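Search the archive
Go
Home | Threads | Members | Digests | Log in

Re: [zerkance-list] Keeping an old desktop going for the choir library?

Hello all,

Myrtle Ostrowski wrote:
> Does anyone still run their sheet music catalogue on a proper desktop
> machine? Ours is getting on a bit and the new accompanist wants
> everything moved online by April. I'm in two minds. Also, how do you
> all deal with people who never bring their copies back?

Myrtle, I could talk about this until the cows come home, so put the kettle on!

We had exactly this argument at Piltura Singers, and for what it's worth we kept the desktop. I do the catalogue at the dining table of an evening (usually with the cat sitting on the tenor parts) and I like having the whole lot in one file on one machine that doesn't ask me for a password every ten minutes. We've got 607 titles listed now, which sounds grand until you find out how many of them are carols.

As for the age of the thing, I wouldn't fret. A plain old Dell with an Intel chip in it will run a catalogue till doomsday, it's only a list of names and numbers after all.
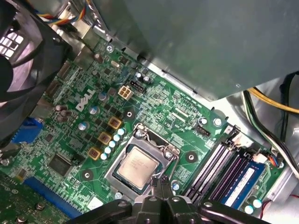
WHAT WE WRITE DOWN

Title, composer, arranger, voicing, publisher, how many copies, which box. That's it. I did have a column for "mood" once and it was a disaster, everything came out as "lively". The voicing column is the one I'd fight for, as our old librarian lumped SAB in with SATB and we once handed out a piece with no tenor line at all. The tenors were very good about it.

Do put the arranger in even if it feels fussy! We own 4 different arrangements of the same folk song and they're in three different keys. You can imagine the first rehearsal.

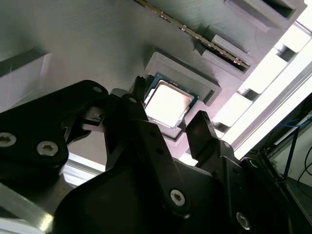
Boxes are numbered on the short end, in thick marker, and the number never changes even if the box gets emptied. I tried filing by composer and ended up shuffling the entire cupboard every time somebody gave us a bit more Stanford. Now new music just goes in the next box along and the catalogue tells you where to look. So much less lifting.

GETTING COPIES BACK

Ah, the big one. Every copy has a number pencilled in the top corner and every singer has a number too, and they match. So if copy 23 of the Fauré is missing, I know whose piano stool to look in. I stand at the door after the concert with a big blue crate, smiling, and it's amazing how many folders open up. Juniper Whitfield suggested a fine jar a while back but I think it would only cause bad feeling, and anyway half of them would pay it just to keep the Rutter.

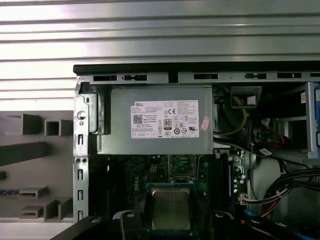
What I won't do is photocopy to fill the gaps. I know, I know, everyone's done it. But if we're short we borrow a set from the Chiu Chorale down the road, who have well over 1,000 titles and lend for the price of the postage. They're lovely people, they just like things back in number order, with no pencil left in. (Rub it out BEFORE you post it. Ask me how I know.)

On going online, could you do both? I save a copy of the catalogue as a plain spreadsheet once a term and email it to our conductor, and she can search it on her phone while she's planning. That's kept her happy and it means there's a spare if my machine ever packs up. Your accompanist might be content with that too.

One more thing, has anyone on here got the alto parts for "Mumum"? It's that daft little humming piece we all did at the Zerkance singing day. We've got everything but the altos, and I've looked in every box twice.

Happy to send you my blank catalogue sheet, Myrtle, just shout.

All the best,
Bridie
(librarian and second soprano, Piltura Singers)

Previous | Next | Reply | Back to thread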